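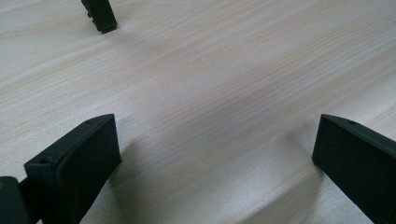 Pale wood grain with a smooth, matt look.

Home | Tables | Tops only | Delivery | FAQ | Basket

Table FAQ – the stuff you keep emailing us about

Updated in September. Still not finished, will add more when there's time.

What sizes do you do?
Two standard. The Rakstead is 187 cm long, the Selberg is 200. Both 80 wide. Anything else is made to order, see below.

Can I have one longer than 200?
Yes, but it comes as two tops with a join. Join is visible. Some people hate it, so ask for a photo first.

How much?
Selberg from £693 with legs. Top on its own £249 in the small size. Prices on the product pages win if they don't match this page, I forget to change this one.

Will mine look like the one on the website?
No. Grain is different every time. Some tops are nearly plain, some very stripey. We don't swap for grain once it's delivered, sorry. If you really want quiet grain or really want busy, put it in the order notes and Primo will have a look through what's in. No promises in a busy month.

Does it go yellow?
A bit. Mostly in the first year, more by a south window. Move your fruit bowl now and then or you'll get a circle. Same goes for laptops, placemats, the cat's blanket.

What do I clean it with?
Damp cloth, drop of washing up liquid, dry it after. No bleach, no cream cleaner, no scouring pads, none of those white sponge things. They leave shiny patches on the matt finish and there's no wiping that off.

Hot pans?
Use a mat. Always. Mugs are ok for a few minutes.

I've got a white ring.
Usually damp under the finish. Leave it a couple of days with nothing on top. If its still there, send us a picture in daylight and don't start sanding. 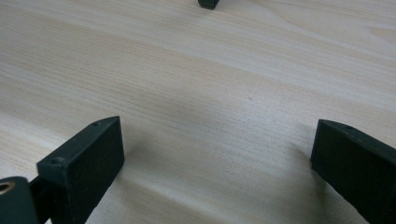 I've already started sanding.
Ok. Stop there. What grit? Go with the grain only, nothing rougher than 240, and don't work on one little spot or you'll get a dip. Then it needs oil over the whole top, two thin coats, overnight between them. The Marchetti oil we sell is the matt one. Shop-bought oils are fine but plenty dry glossier, so try the underside first.

How often do I oil it?
Twice a year if you've got kids. Once if not. When water stops beading it's due. Oily rags go outside flat to dry, NOT scrunched up in the bin, they can catch fire.

It wobbles.
Nine times out of ten it's the floor. Turn the table round and see if the wobble moves. If it stays with the same leg, wind that foot out a touch. Then check the bolts, they want nipping up after the first month anyway.

Do you deliver upstairs?
Ground floor, one man and a van. Upstairs if you can lend a hand and the stairs are straight. Measure the hall first please, especially the bit by the radiator.

How long's the wait?
Standard sizes three weeks ish. Made to order more like eight. August we shut.

Can I come and see them?
Yes, the Trostgate workshop, mornings only, ring first. Door's round the back past the tyre place. Park on the road, not in their yard.

Can I send it back?
14 days, standard sizes, not marked, in the cardbord it came in. You pay the van. Made to order no, unless it's faulty.

Do you take old tables away?
Not at the moment.

Related
Getting wax off a table
Benches to go with the Selberg
Which legs fit which top
Oil or hardwax?

Contact: Primo Serra, Trostgate Tables | © Trostgate Tables | Back to top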